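Wedding bags get a second life at Skavonach hall

October 13, 2023

Red wedding bags that normally end in a drawer or in the bin are now being collected, sorted and given out again at the Skavonach community hall. The first collection was held in September, and the organisers say they received more bags than they had shelves for.

The idea came from Hsin-yi Mak, who runs a small tailoring shop in Lesov Street. For many years her customers have brought her fabric bags after weddings in the family and asked if she could use the cloth for something. Usually she could not, as the bags are already sewn and printed, and it takes a long time to open the seams.

"The bag is good as it is," Mak said. "It only needs another wedding."

Guests at many Chinese weddings receive a gift bag to take home, with sweets, biscuits or a small present inside. The colour is nearly always red, and the most common decoration is the double-happiness character, which is made of two identical characters for joy standing side by side. Bags with the names of the couple are harder to use again, and the group has decided to keep these separate. Their owners can have them back until the end of the season. After that the fabric will go to a patchwork class in the same building.

Pui-shan Chu is responsible for the sorting. She checks the handles first, then the bottom seam, and then she turns the bag inside out to look for stains from food or candle wax. Bags with a loose handle go into a pile for repair. Bags which smell of incense or of a cupboard are hung near the window for six days. Chu does not wash the printed ones, as she has seen the white colour come off in the machine.

Folding has been a subject of some discussion. Chu likes to fold the bags in three, with the character on the outside, so that people can see what they are taking. Mak would like them rolled, to avoid a hard line across the print. For now the large ones are rolled and the small ones are folded.

A couple can borrow or keep up to 38 bags, which is enough for a small dinner but not for a banquet. There is no fee, but a deposit of 15 euros is asked for when the bags are borrowed. It is paid back when they return.

Zinash Zeleke and her husband were the first to ask. They wanted large bags for the family table, and Zeleke spent most of an afternoon in the hall comparing sizes.
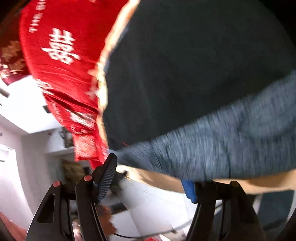 She said she had looked at new bags in two shops before, but the ones she could afford were made of paper. "My mother-in-law wanted fabric," Zeleke said. "She also wanted them to be big, so that the aunts can carry the fruit home."

Not every bag in the collection is for weddings. Among the donations were also New Year bags, which have other greetings on them and are kept in a box of their own. Chia-jung Chow, who helps at the desk, reads the text on each bag before it goes on the shelf. In September she found five birthday bags with wishes for a long life in the wedding pile. They have been moved.

Birthe Steinarsdóttir, who is in charge of room bookings at the hall, said the group can use the back cupboard until the spring. A longer agreement has not been discussed yet.

Bags can be left at the desk during normal opening hours. They should be empty and dry, and the group asks people to take out any cards or red envelopes first. The next sorting evening will be announced on the notice board at the entrance.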